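About Us

Lo & Tsao Wash and Fold started because Pao-chu Lo did not care for the dryers at the place down the street. She had been carrying her family's laundry there every week, and every week she came home saying the same thing, that she could run a laundromat better than that with one hand. Her husband, Wai-kit, heard this so many times that when the old shoe repair shop on the corner of Gillov Street came up for rent one November, he went and got the key before she had finished her coffee. We are glad he did!

The shop was 1336 square feet of dust and shoe polish, and it took all winter to get it fit to use. Pao-chu's cousin Jui-lin Tsao came in as a partner that spring (she had been keeping the books for a restaurant supply company and was ready for a change), and her brother Chih-ming followed a year later, mostly to fix things at first. He still fixes things, but you are just as likely to find him at the front counter talking somebody through a grass stain.

What We Do

We wash, dry, fold and mend everyday clothes. Most of what comes over our counter is the ordinary stuff of family life: school clothes, work pants, towels, the sweatshirt that your teenager would wear seven days a week if you let him. You can drop off a bag on your way to work and pick it up on your way home, all folded and wrapped in brown paper, or you can sit by the window and do it yourself with a magazine. Plenty of our neighbors do both, depending on the week.

We also look after 274 regular pickup customers, from right next door all the way out past the Karagiannis bakery. Chih-ming drives the route in the mornings. If you are not home, leave your bag where you told us you would leave it and we will find it.

How We Sort

Every order is washed by itself, never mixed in with another family's. Within your order we sort by color and then by weight, so heavy cotton fleece goes one way and light sports shirts go another. Mesh and other athletic fabrics get cool water, no softener and low heat. Sweatshirts are turned inside out, which helps with the pilling, though a well-loved one is going to pill a little no matter what any of us do. Please check your pockets. We check them too, but we have met some very determined crayons.
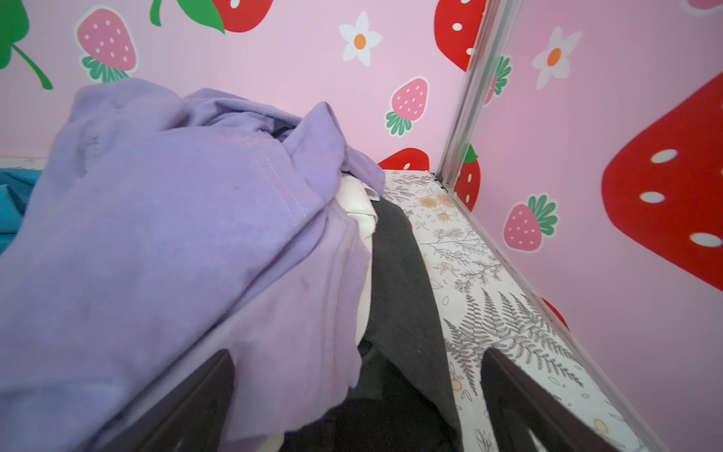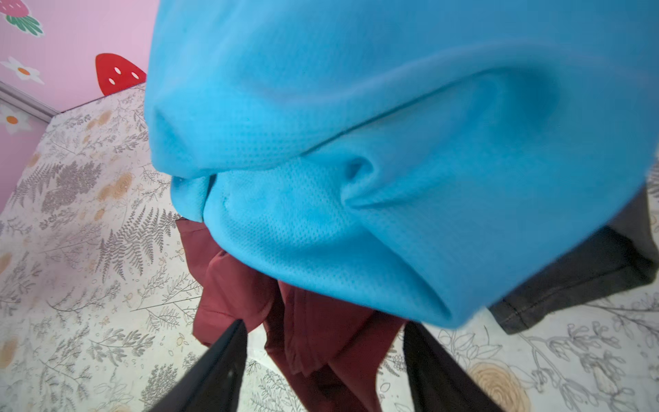
Mending and Alterations

Siu-fong Kong runs the mending table at the back, and she has more patience than the rest of us put together. Bring her your split seams, dropped hems, tired cuffs and missing buttons. She will tell you plainly if a thing is worth saving, and when it is, she charges a fair price and writes it on the ticket before she starts. Zippers take her a few days longer than hems, and winter coats are best brought in before everybody else thinks of it.

Come and See Us

We are open every day from early morning until after supper, and there is tea on the side table for anyone waiting. New pickup customers can sign up at the counter or give us a call. Ask for Jui-lin, who keeps the route book, and have your address and any gate code handy.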